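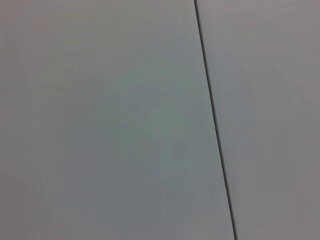 Two pale grey panels and the join between them.

Baskets, tidying and plain grey: the things I get asked most

I've been writing about small-house tidying for long enough that the same questions land in my inbox over and over, so I've put the answers in one place. Last tidied up (ha) 2018-02-01. If yours isn't covered, leave a comment at the bottom and I'll add it when I next have a free evening.

Why is everything in your house grey?

It isn't everything! The bathroom is yellow and the stairs are a colour I'd rather not discuss. But where I sort and fold I do like a pale, flat background with no pattern on it. I used to have a patterned oilcloth on the table and I lost buttons on it daily. On a plain light surface a dropped pin shows up straight away, and so does anything I've forgotten to put back. The shade I used for the workroom is from Urinico and it's a bit greener in the tin than on the wall, so do try a patch first.

Don't the joins between panels drive you mad?

They did for the first month. A dark line running down a pale panel is all you see when you've just put it up, and then one day you stop seeing it. I had a go at filling one and it looked far worse, because the filler dried a different colour and I'd swapped a neat thin line for a lumpy one. My advice is to leave them be. If a join is on something flat that you work on, run a dry soft brush along it once a week, as crumbs and glitter love a gap (I have children, there is always glitter).

How do I clean a matte surface without leaving shiny patches?

Gently, and with less water than you think. I use a barely damp cloth and a drop of washing-up liquid, then go over it with a dry tea towel. Please don't use the scrubby side of the sponge. I did it once to get rid of a biro mark and I got rid of the biro mark and I now have a shiny oval that I see every single morning.

What kind of baskets do you use?

Mostly rectangular ones. Round baskets look lovely in the shop and then you put two side by side on a shelf and lose all that space in the middle. I've got a few seagrass, a wicker one that snags every jumper I own, and more and more of the woven synthetic sort. I was snobby about those for years and I've come right round. They wipe clean, they don't shed bits, and you can put them under the shower when somebody's leaked a shampoo in one.

What should I look for when I'm buying one?

Pick it up first, full if they'll let you, and see what the edge does. A flimsy rim is the first thing to go and once it's bent the whole basket leans.

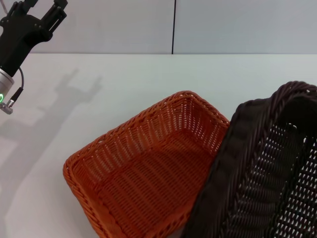

Rims matter so much to me that I'll happily stand in a shop squeezing them while people walk round me. You want something with a bit of heft that won't dig into your fingers when you carry it upstairs. The orange basket in the photo is the sort I mean, with its thick rolled rim made of braided strands and a nice tight, regular weave on the inside. The little gaps in a weave like that let air through, so I'm happy to put hats and scarves in one, but I wouldn't use it for anything tiny. Hairgrips go through, beads go through, and the legs of small plastic animals get stuck halfway.

Isn't orange a bit much?

I love it! A terracotta sort of orange against white and pale grey is one of my favourite things, and it's practical too. If I ask one of the children to fetch the orange basket, they come back with the orange basket. When all of mine were beige I got the wrong one every time, and usually the one with the Christmas lights in it. If you're nervous, start with one bright basket among the plain ones and see if you still like it in May, when the light's different.

How many baskets do I need?

Fewer than you're about to buy. Sort first, then shop. I did it the other way round and ended up with a lovely stack of baskets and no idea what any of them were for. I filled them with whatever was nearest and called it tidy.

Should I line them?

For clothes, no. For anything small, yes. An old pillowcase cut down makes a perfectly good liner and you can throw it in the wash at 30 degrees with everything else. If it's for socks or underwear I go up to 60. I don't hem mine, I just fold the edge over and tuck it down, and it stays put well enough.

Do you measure before you buy?

I do now. My workroom shelves are 600 mm wide, and for ages I had two baskets that very nearly fitted together. Very nearly is no good at all, you end up shoving one in at a slant and it sits there annoying you. Take the inside width of the shelf and the outside width of the basket, handles and rim included. Shops love to quote the inside of the basket.

Where do you get yours?

A mixture. Peñalver does a good rectangular one, and I've had luck at the Saturday-morning-style sort of market in Tuvutbridge, where there's a stall of house clearance bits and the baskets are usually holding something else. Ask anyway. I've bought one out from under a heap of tea strainers before now. I don't get paid to mention anyone, and I don't do discount codes, sorry.

What happened to the Wellville list?

Oh, that! For anyone new, Wellville was my silly name for a year of clearing out the whole house, and I kept a list of every single thing that left it. I stopped writing them down at 2,000, partly as the notebook was full and partly as I'd started counting single socks to bump the number up. The old posts are still in the archive if you'd like a read. The one on the kitchen drawers is the most useful, and the loft one is mainly moaning.

Can I put a synthetic basket in the dishwasher?

I wouldn't. Warm soapy water in the bath, an old toothbrush for the corners, then upside down on a towel until it's dry. The corners take ages, so leave it overnight if you can bear to. If you've got a strip that's come loose, tuck the end back under its neighbour with a blunt knitting needle before you wash it, or it'll catch on the brush and pull out further.

Will you come and do my house?

I'd be hopeless, I'd want to look at all your things. Send me a photo of your shelves instead and I'll tell you what I'd try first.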